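Contents > Part Two > Chapter 6

Previous chapter Contents Glossary Next chapter

Chapter 6
What Do Surveys of Reading Really Measure?

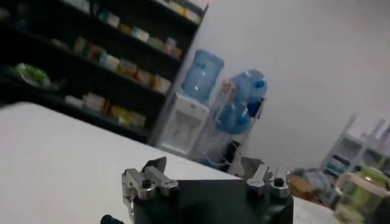
Ask people how many books they read last year and most will give you a number. Few of them kept a list. The number is a guess, shaped by memory, by mood and by what the person thinks a reader ought to say. Yet once it has been typed into a table it looks as solid as a weight or a height, and it gets quoted that way.

This chapter is about that table and how much trust it deserves.

Take the Noltalmont survey, which many later writers lean on. It reached 824 adults by mail, and 381 of them sent the form back. The report says that "residents" read 20 books a year. Residents did not say so. The people who answered a long form about books said so, and it would be odd if they were no fonder of books than the people who threw it away. Benedikt Rothe, who ran the survey, grants this in a footnote and then drops the matter for the rest of the report.

There is also the question of what counts. Does a cookbook count if you used 2 recipes from it? Does a novel count if you quit halfway? The Noltalmont form left this up to each person. The Brultum survey, held the next July, told people to count only books they had finished, and its average was much lower. Newspapers called this a decline in reading. It may have been one - but a change in the question would give the same result, and the two surveys can't tell us which it was.

None of this means surveys are useless. A poor measure, repeated in the same way for years, can still show a trend. What it can't do is tell you how much people read, and that is how it is nearly always used.

We start in Section 6.1 with memory, and with the diary studies that were supposed to fix it. They have problems of their own.

Related chapters
Chapter 4: Who Sends the Form Back?
Chapter 5: The Jacobs Diaries
Chapter 7: Library Loans as Evidence
Chapter 9: The Drulport Recount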